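Search news, places, people... Go

Clastia back room open again

The back room at Clastia on Paucar street is back in use after 7 months of work. Old brick wall kept, ceiling done over in white, new lights up. Shelving and fridge are in too.

Eusebio Ñahui, who runs the place, said the floor took longest. "We did it 2 times. First coat came up in June, whole thing had to be sanded agian."

Builders were Mirkus, a local firm. Bill for the lights not out yet.

Room is free to book for groups, mornings only for now. Keys from the front desk, sign the book. Still to come: more hooks by the door, a second shelf unit from Radska, and a proper sign outside. Parking in the rear lot, 2 spaces, so walk if you can.

Last updated: 3 January 2021

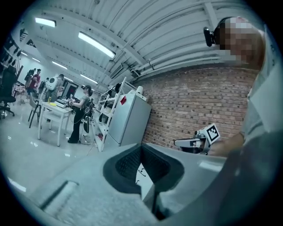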